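Curnura Hand-Held Gripper, Kit and Recording Software

I've been putting off writing a proper page for the Curnura because I keep changing it, but people have started asking where to get one, so here we go!

It's a two-finger gripper you hold in your own hand. You squeeze, the fingers close, and the camera up top records what they're doing. We train arm policies from those recordings, so you can collect demonstrations at your kitchen bench and never book time on the arm (our arm is down the hall behind a door that sticks, and I don't miss it).

What's in the kit: the body and trigger, two dark green finger pads, the linkages with their bushings pressed in, the camera mount, and a bag of spare screws. You supply the camera. Assembly is an evening if you're handy, a bit longer if you do what I did and put the left link on backwards. Sem Smits wrote the build notes and they're much better than mine, so follow his.

Now the part I'm most excited about. Peiyu Fan and I wanted to know how much the open, empty-handed bits of a recording matter. Everyone trims them. You get the grasp, you get the lift, and the boring approach over a bare surface goes in the bin. We'd been doing that too, and our policy kept closing its fingers on shadows, which got old fast.

So we tried leaving those bits in. We trained 5 policies on trimmed data and 5 on the full recordings, same tasks and same settings, and ran each one for 15 trials on a pale surface with the lights moved between runs. The full-recording policies made far fewer grabs at nothing. They also took longer to commit to a grasp, which İlker Oral pointed out before I'd noticed it myself. If your job is speed, you might still want to trim. We haven't tried it on shiny or patterned surfaces yet, and I'd love to hear from anyone who has.

The recording software is called Onotell and comes with the kit. There's a setting labelled "keep idle" and it's on by default now. Flick it off and you'll get the old trimming behaviour back. Saved sessions from before the May update will still open, but you'll have to re-run the export.

Colours: dark green only. Oleksandra Hordiienko is lobbying for grey. I like that the green stands out against a light bench, and we haven't tested whether another colour would change the results, so green it stays for this batch.

Spare pads are sold in sets of 4 and they're the same on both sides. Check the screws on top after a long day of recording, mine work themselves loose. Orders go out on Monday, and if you're stuck on the build, write to Sem first and me second. 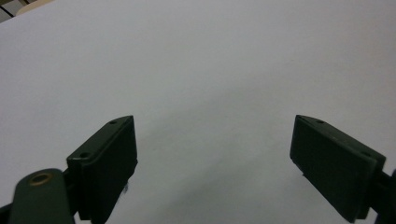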